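Entry 3629

February, a little before nine in the evening, tea gone cold beside me as usual

I meant to write about the walk up past Zutlow and the ice on the path, but my head is so full of toy dishes that I may as well give in and write about those. I have been at the play food again. I know, I know, I said at Christmas that I was done sorting it, and then the big bag came down from the closet shelf and I was lost for the whole afternoon (and a good part of my lunch hour, if I'm to be truthful in my own diary).

It started with wanting to see what goes with what. When you inherit toys in dribs and drabs, a bit from the church sale in Wunberg, a bit from the back shelf at Gistska where they keep the things with no box, you never have a set in the proper sense. You have a lot of plates and bowls that have met by accident. I love that about them, but it does make it hard to lay a table. So out came the flat tray, the pale peachy pink one with the cream border that I have always had a soft spot for, and I put it on the slant, which looks so much friendlier than having it square. Then the round gray bowl went up behind it with the red thing inside. I call it the tomato. It might be a ball or it might be the lid of something long gone, and I have given up trying to settle the matter. Red looks so cheerful in a gray bowl that I don't mind what it is!

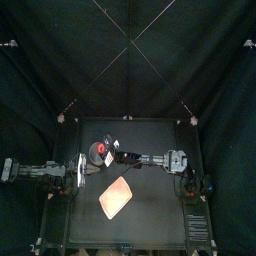 My sister said on the phone tonight that I was making it far too complicated, and that when we were small we served everything on jar lids and were perfectly happy, and that a child will eat pretend soup out of a shoe if you let her. She also said that a tray is a nuisance, that somebody always tips it, and that I should put out bowls and leave it at that. I told her I would think about it. She is right about the jar lids, I remember them very well, the tinny smell of them and the way they never sat flat. But I do like a tray. A tray says somebody is coming.

We talked for ages after that, mostly about our grandmother's kitchen, which had the date 1941 pressed into the iron of the stove door, and which we both drew over and over with the same fat crayon. She thinks the doll cups we had there were blue and I am quite certain they were green. We left it at that. I suppose whoever has them now could tell us, but neither of us can think who that would be.

Anyway, back to the dishes. I have decided against washing everything in one go this time. Last year I tipped the whole lot into the sink with the good soap and spent the next two days finding little lettuce leaves behind the faucet, and one slice of cheese went down the side of the stove and is there to this day. This time it will be bowls first, with a towel laid out on the counter, and then the food in a colander, and I'll stop for coffee in between like a sensible person. 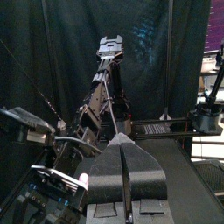

The other thing is where to keep it all. The bag has to go, there's no getting to the bottom of it without emptying it on the floor, and the shallow drawer in the hall sticks in damp weather. I did see a nice low basket at Gistska, with handles, but they wanted more for it than I have paid for all the play food put together, so I walked around the store with it on my arm for a while and then put it back. Maybe if it's still there next month. Or I could ask at Chiriac, they must get through a great many of those flat bakery boxes, and a bakery box would suit pretend cakes so well – I can already see the lids with the string around them.

Which brings me to my favorite. I do have a favorite, and it's the donut. It isn't even round, it's more the shape of an egg, and the hole in the middle doesn't go through at all, it's only a brown dip shaped like a teardrop. But the frosting! Such a bright pink, all wavy around the edge, and so shiny you'd think it had been put on a minute ago. I bought two real ones from Chiriac on the way home with that very pink in mind and they only had maple. They were good, but I kept looking at the other one. 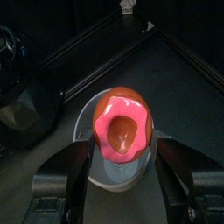

Pink donut on the round gray plate, the one with the little holes.

I still haven't worked out what those holes are for. My sister votes for a strainer. I'm going to go on calling it a plate, at least until the washing up, and now I really must go and do my own dishes, the real ones, which have been sitting there since supper. Tomorrow, the walk and the ice, if I remember any of it.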